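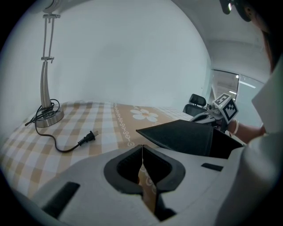 Table Linen Rental: Common Questions

How far ahead should I book?

Two weeks is enough for most orders. For weddings in June, please book as early as you can, as the larger round cloths go first.

What size cloth do I need?

Measure the table top, then add twice the drop you want on each side. A drop of 14 inches works for a seated meal. Buffet tables usually get a cloth that reaches the floor.

Do you rent runners separately?

Yes. Runners can be added to any order of 5 cloths or more. Plain ones are kept at our Prorport shop. Patterned ones come from the Atamia warehouse and take two extra days.
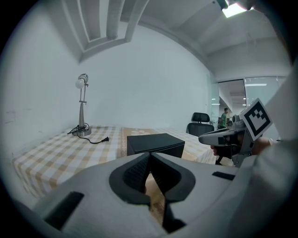

Do I have to wash anything before I return it?

No. Shake off the crumbs and put the linen in the bag it came in. Please don't bag it damp, as mildew stains don't come out.

What about candle wax and wine?

Leave wax alone. Scraping it pulls the threads. Blot wine with a dry towel and put a note in the bag. Ordinary food and drink stains are covered by the rental price. Burns and cuts are charged at the replacement cost on your order sheet.

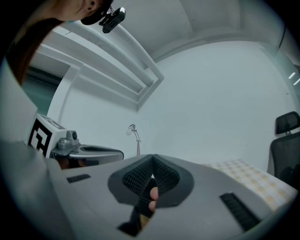

Missing pieces are charged the same way, but we hold the charge for five days in case they turn up.

Can I pick up my order?

Yes, from the Prorport shop. Delivery is handled by Grillov and is free on orders over $660.

Do you sell used linen?

Twice a year. Ask at the counter to be put on the list.

Last updated January 25, 2022
Ramanauskas Linen Rental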